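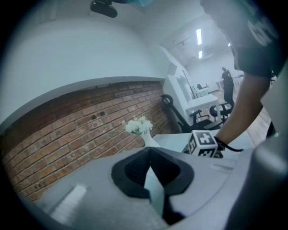
4.2 Estimación de la pose del cubo

Lectura: 3 min · 2 comentarios

Figura 3. Vista desde la pinza manual: cubo con marcadores sobre la mesa blanca y una mano que se acerca a él.

El módulo de percepción, llamado Grirno, corrige primero la distorsión del lente y después busca los marcadores. En la Figura 3 son visibles dos caras del cubo; con ambas se resuelve una sola pose, lo cual reduce la ambigüedad de signo que presenta un marcador plano. Las detecciones sobre el fondo de ladrillo se descartan por tamaño. De las 1.140 imágenes anotadas por Miranda, usamos 700 para ajustar los umbrales y las restantes para la evaluación. El planificador recibe la pose solamente si es estable durante tres imágenes consecutivas.

Compartido 2 veces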